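Public Meeting Room Inspection — Candidate Forum and Invocation
Room 322, Govenano Town Hall
Period: July

1. Exit doors open fully. OK.
2. Aisles clear to both exits. OK. Keep press tripods behind row 13.
3. Lectern microphone and backup. Backup hums at high gain — replace before the forum.
4. Speaker timer, Cimura unit. OK. Set to 4 minutes per candidate.
5. Campaign signs and literature kept outside the door. Not met. Leaflets for the Panagiotou ballot measure found on the sign-in table; removed.
6. Invocation notice posted, stating that attendance is optional. Posted, but print too small to read from the hall. Reprint at 20 point.
7. Cables taped or covered at floor level. Recheck at setup.

Result: pass with corrections to items 3, 5 and 6. 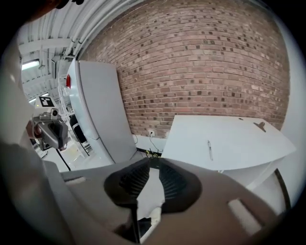
Item 7. Black cable dropping toward the floor, left side.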